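Learning to cook beans slowly

When I moved to Urnthorpe I did not know how to cook dried beans. In my mother's kitchen they were always there, in a big pot at the back, and I never paid attention. I only remember the smell and that we had to be quiet about the salt, because my mother and my aunt did not agree when to put it.

For my first winter I bought beans in cans. They are fine, I have nothing against them, but the liquid has a flavour of metal for me and the skins are too soft. Then in February I found a shop in Zekstead which sells dried beans from open sacks. It is a long bus ride, 35 minutes if the driver is in a good mood. I came home with black beans, white beans and a speckled kind whose name I could not read on the sign.

My first pot was a disaster. I did not soak them, I boiled them too strongly, and after four hours some were mashed and others were still like little stones. I ate it anyway with rice and a lot of lemon.

Now I do it this way. In the evening I wash 400 grams of beans and leave them in plenty of cold water with a spoon of salt. Yes, salt! My aunt was right, the skins become more tender. In the morning I throw away the water, put fresh water to cover them well, and add half an onion, a bay leaf and a little olive oil. When it boils I let it go hard for ten minutes, and after that I turn the fire so low that only one or two bubbles come up. I do not stir much. The black ones take me less than two hours, the white ones longer, and the speckled ones do what they want.

The colour of the broth is my favourite part. I drink a small cup of it before the beans are even ready, with pepper and some drops of vinegar. If there is broth left I freeze it, and it goes very well in a soup with pumpkin.

Storing was my other problem. Six bags of beans in one cupboard make a mess very quickly, and I found an open one behind the flour with small insects in it. So I moved everything to glass jars, and I am thinking about open shelves, so that I can see what I have and use the old ones first.

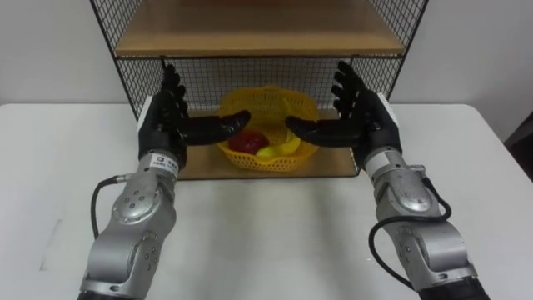
A black wire-mesh shelf unit on a white tabletop.

I still have to measure the wall next to the fridge. The jars are heavier than I thought when they are full, and mine are tall, so the space between the levels matters to me more than the colour.

Next time I want to write about the white beans with sage and tomato, which I made last week and burned a little at the bottom. If you know the name of a speckled bean, pink with dark red marks, that turns brown in the pot, please leave it in the comments.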